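Sun 13 May

Up at six, frost on the ute again. Mum's chooks not laying, who can blame them. Tea, toast, forgot the second load in the machine till ten so it had to go round again.

Main thing. Morfudd Howells rang re the choir trip. She has heard from the hall at Flelline and they want us in August after all, Saturday arvo, not the evening. Means the bus at 7. Means Dad on his own for the day, must ask Yu if she can pop in. Morfudd says 53 going if you count the partners. I said do partners sing. She said Culix had a bass section last year made up entirely of husbands and it was not good but it was loud.

Still can't get the alto line in the Welsh one. Bar 31 or wherever it is, where we come in under the tenors. Sang it at the sink, sang it pegging out, sang it in the car to Votier and back and had it right by the roundabout both times then lost it. Might be the vowels. Morfudd says stop reading the words and just listen to her tape. Haven't got anything that plays a tape.

Votier shut anyway. Sunday hours, should of checked. Wanted black trousers, the old ones have gone at the knee and you can see it from the front row. Got petrol and a sausage roll instead. 2 dollars dearer than last month, the roll, I mean really.

Kids here for lunch, soup and the end of the lamb. Bit of a barney over whose turn for the dishes. Rain from three on so no footy, everyone underfoot, telly on too loud.

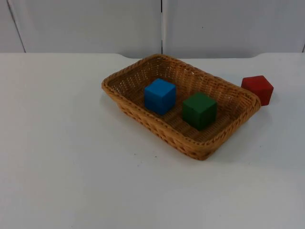

Rang Yu after tea. She can do the Saturday but not before nine, so there's two hours to cover. Maybe next door. Dad says he doesn't need minding, he is eighty-four not four, then couldn't find his glasses. Will sort it wth him later when he's less cross.

To do: deposit for bus. Hem. Ring Morfudd back about the folders, mine has lost its middle pages. Bins tonight!! Bed by ten if I can stop humming bar 31.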